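Publications > Working Papers > Household Textiles and Dye Practice

3.2 Brown Dyes in the Gisthorpe Samples

The Gisthorpe account books list brown cloth more often than any other color, yet they say little about how it was made. Entries refer to "dark," "plain dark," and "church dark," and the clerks seem to have used these terms loosely. Jacquet's survey of the Royer papers found the same problem. Two merchants could give one name to very different shades, and a single merchant could change his terms from one winter to the next.

Our reading of the books suggests that most brown cloth sold in the town was dyed with walnut hulls. Hulls were cheap, they kept well in barrels, and they did not need a metal salt to hold the color. The deeper shades were a different matter. Three recipes in the Jitier notebook call for iron to be added late in the bath, and one of them warns that cloth left too long will "go tender" at the folds. Damage of this kind is well known to conservators and is present on 27 of the pieces now held in the collection.

Price is a better guide than name. Cloth entered as "church dark" sold for up to 3 times as much as ordinary brown, and it was bought almost entirely by households that also paid for imported linen. We take this as evidence that depth of color was valued for its own sake. For the purposes of this paper, "very dark brown" refers to an even tone with no visible pattern, of the kind that fills the background of Figure 2.

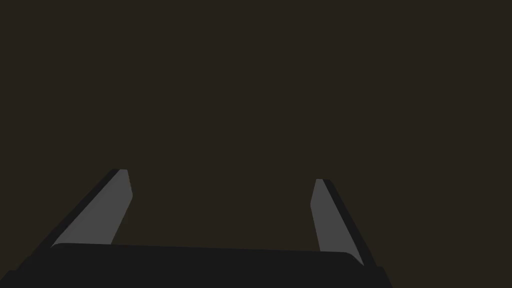 Figure 2. Very dark brown ground, computer rendering.

3.3 Trade and Supply

Iron salts reached Gisthorpe by river until the road was improved. The toll records are incomplete, and no January entries survive for the first two years of the series. Where the records can be checked against the account books, the quantities agree closely. Benoît Jacquet has argued that the dyers bought as a group and divided each load among themselves. The evidence for Gisthorpe supports this view only in part, as at least two dyers held separate accounts with the same carrier.

Filed under: Textile History, Dyes and Color, Regional Trade

Contact the Editorial Office | © 2020 Transide Papers | Back to top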